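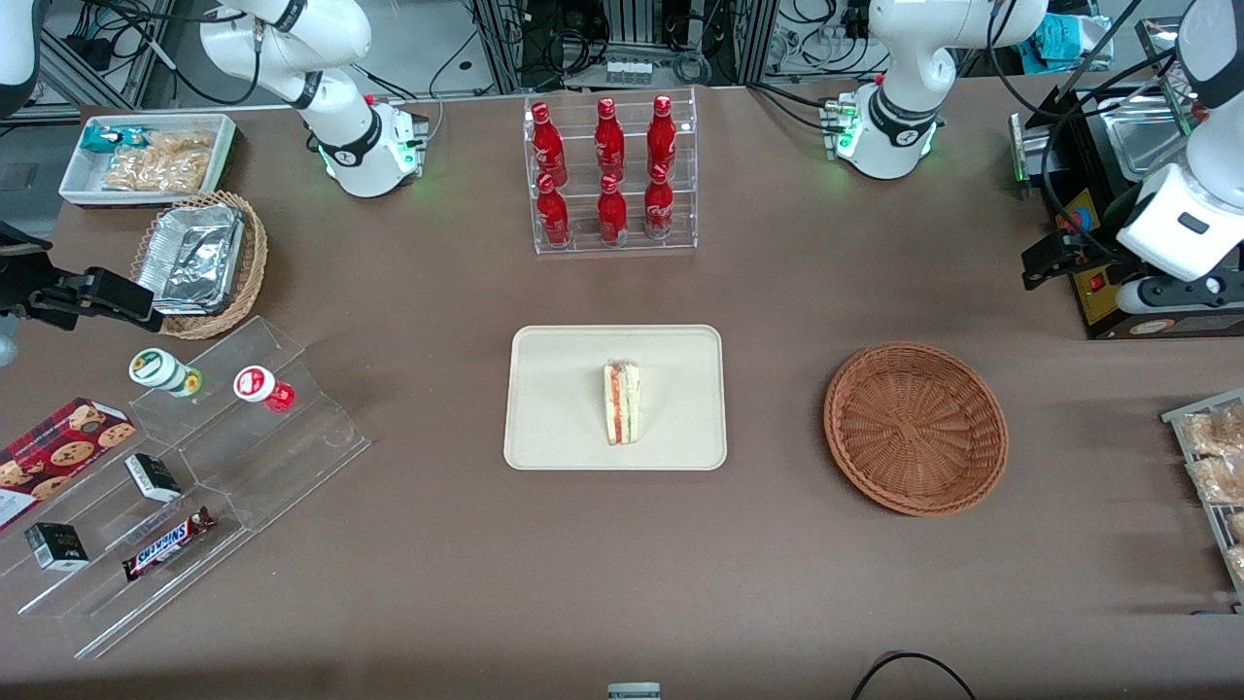 Hello all, and thank you for the patience while I caught up on the catering thread. I have now read every message twice, once with coffee and once without, and I think we are closer to agreement on the lunch table for the Grutley open day than it might look. The question Mpho raised about the drinks is the easiest, so let me take it first. I am very much for keeping them up on a stand at the back. With the six red Coca-Cola bottles on the clear two-level rack, three up and three down, people can reach over for one and the whole middle of the table stays open for the food. Last year at Motaung we had the drinks in front and I spent most of the noon hour moving them so somebody could get at a plate.

On November 16, Mpho Hendricks wrote:

> Hi everyone, I've been going back and forth on the layout and would love
> some opinions before I write to the Wondton people about the order.
> 1) Drinks at the back or at the end of the table?
> 2) Do we unwrap the sandwiches or leave people to do it themselves?
> 3) Crackers: one big bag or lots of little packets?
> 4) Hakim wants to know whether the foil containers can go out as they
> are or whether we need proper dishes.
> Budget is still 200 for everything that isn't the hall.
> Mpho

Number 2, then. Unwrapped, please, and cut into triangles, and set out on the beige trays with the rounded corners. I know Ignacio worries about the bread drying out, and he is right to, but a triangle stood up on its cut edge lets you see the filling, and that saves a great deal of lifting and peering from the folks who don't eat this or that. If we put out only a few at a time and keep the rest covered in the kitchen, I think they'll be fine. My mother used to lay a barely damp dish towel over hers and I have never found anything better.

Number 3, I don't have strong feelings! The clear bag looks perfectly nice lying in the long white tray, and it leaves a bit of room at the end for something small and wrapped. If anyone has a child who will only eat from a packet, speak up now and I'll pick up a few of those as well.

Number 4. Hakim, put the foil containers out just as they are, but stack them in the round wicker basket. It makes them look as if somebody cared, and it gives you something to carry them in from the car. I have a second basket at home, a little deeper, and will bring it if I can get the yarn out of it.

Two odds and ends. Demyd still has the good serving tongs from the Sadus picnic (Demyd, no hurry, but do bring them). And could whoever is setting up leave the right-hand end of the table for the appliance with the yellow front? It needs to be near the outlet, and I would rather not have an extension cord running behind the sandwiches again.

I'll be at the hall from nine in the morning and very glad of company.

Warmly,
Margus Žukauskas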